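Workbench (surface)

We use cookies to improve your reading experience. Accept | Manage preferences

A workbench is a table on which small things are put together, taken apart and, in most workshops, left. The term covers everything from the trestle to the height-adjustable bench sold by firms such as Vellik, whose Model 3104 came in beige and a second, slightly different beige.

Pale tops are favoured for assembly work – a dropped screw shows up against them, at least until it reaches the concrete. Dark tops hide scratches and, in equal measure, washers.

Sacrificial layers

Many benches are protected by a loose sheet of felt, rubber or cardboard. The Sillham workshop manual devotes over 30 pages to bench mats, and concedes on the last that an old carton will do.

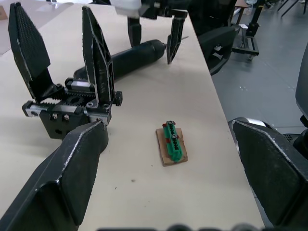
Cardboard is cheap, grips small parts tolerably well and takes tape, pencil and glue without complaint. It is replaced, in theory, when worn. Van Dusen's handbook recommends a fresh piece every January, a custom not widely honoured.

See also: Offcut; Masking tape; Horis clamp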